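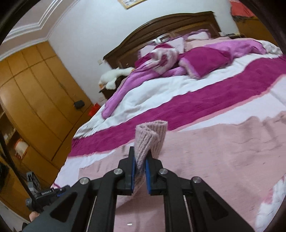
Slide 4: pink sock, rolled, over the blanket

Okay, so take your time with this one, let people enjoy all that pink! I like to start with the sock because everybody has a drawer full of them, and rolling is the very first thing my mother taught me, back in 1996 (tell the Ketley story if there's time). Then move on to the bed: plush blanket, comforter with the magenta band, the duvet still in a heap. Ask who'd fold the duvet first. Wait for hands, then on to slide 6.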